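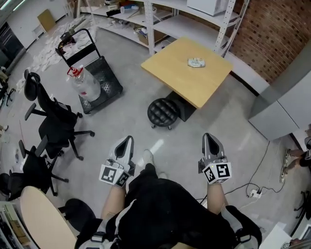 Handheld gripper recording, Drarnen site

Since February the packing group at Drarnen has spent part of each shift recording demonstrations for the Clitura arm cell. The operator holds one gripper in each hand and does the job at normal speed. The marker cubes near the fingers let the software recover the position of each hand, and the motion is then used to train the arms.

As of 6/6/19 the group has logged 1439 accepted runs. The target for each item type is 200. Small soft packages are the slow ones - 225 runs were needed before the cell would pick them reliably.

Changes to the work are as follows. Recording is a rostered task, graded and paid at the same rate as packing. Blocks are limited to 18 minutes, followed by a seated break, after several people reported sore wrists. Rejected runs are not charged against anyone's line rate. Night packing of small items moves to the cell when the Owino line is refitted, and the four people on that shift transfer to days or to cell tending. Cell tending requires the two-day course.

Xuân Ung keeps the recording roster. Questions on transfers and shift allowance go to Ngọc Bạch. Plunedar will start recording once its own grippers are calibrated - no date is set.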